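Home Archive Workshop Kitchen Notes About

Bagging up before the move: notes on thin plastic

The move from Marside to the flat in Clutcombe has a fixed date in October, and I have been treating the packing as a materials problem. Boxes are well covered elsewhere. Most removal firms will sell you the right ones, and the wrong ones fail in obvious ways. I have less confidence in the advice on wrapping, which tends to assume that everything in a house is either a plate or a picture.

The awkward class, in my case, is the tall narrow item: bottles of oil and vinegar, the pepper mill, rolled baking mats, candles, the glass chimney from the lamp, two vases of no great merit. They share a high centre of gravity and a small base. Laid flat they roll. Stood up in a half-full box they topple and take their neighbours with them. Paper works on most of them but is slow, needs tape, and gives no protection at all if the item leaks.

I settled on thin white bags, the kind sold flat for lining small bins. A pack of 30 costs less than a roll of decent tape. They are single-ply and slightly cloudy, and they have no cushioning value worth mentioning. Their job is containment. A bottle that weeps at the cap in the back of a van will weep into its own bag, and the box stays dry. Cushioning is then a separate layer, which can be towels, and the towels do not end up smelling of sesame oil.

Method, as it stands after three evenings:

Wipe the item and let it dry. Tighten the cap by hand only. Lower it base first into the bag so that the bottom seam sits under it. Press the air out from the base upwards with a flat palm. Gather the slack over the top, twist it two full turns, and tie or tuck the tail. If there is a lot of spare bag, wind it once round the body before twisting.

The air matters more than I expected. A bag with air in it takes up half as much space again and slides against everything it touches. I tried a rubber band round the middle as well, but it only divided the trapped air into two compartments.
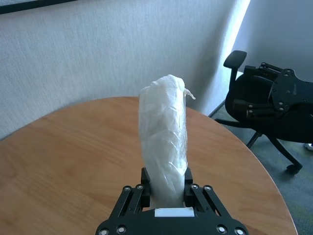
Orientation is the next question, and I have gone with upright for everything that holds liquid. The bag does hide the label and most of the outline, so the bundle has to announce which way up it is. A knot does this well enough. With the plastic bunched into a rounded top and the twisted tail poking out to the right, there is no doubt about which end is up, even though the rest is just creased white film. I now leave the tail showing on purpose. I had been tucking it in for neatness, and twice put a bottle into its box upside down.

Identification is a separate matter. I write on the box and leave the bag alone, as ink from an ordinary marker rubs off this plastic within a day. Aishwarya Subramaniam, who moved to Hattar last spring, used a small paper tag tied in with the knot. I tried it on 6 items. The tags read perfectly well and roughly doubled the time per item, so I have kept them for things that could be mistaken for each other, chiefly the two vinegars.

For boxes I am using the bottle crates from Skiketti, with the dividers left in. Each cell takes one wrapped item with a little room at the sides, and a folded tea towel closes the gap. A full crate can be carried by one person, though I would not want to take it down more than one flight. Kwaku Ayaaba has offered his van and asked that nothing be stacked more than two high, a limit I had already arrived at by loading one crate too many on the landing.

Some things I have decided not to bag. The candles get paper, as they mark in the folds of the plastic. Anything with a sharp edge gets card first. The pepper mill went in with its contents and has shed a fine dust into its bag, so I suppose the bag is doing its work, but I should have emptied the mill.

Still to do: the lamp glass, the vases, and the shelf above the cooker, which I have so far avoided. I also need another pack of bags. The empty ones can go round a second time if they are opened at the knot with fingernails and not scissors, and I have started a drawer for them.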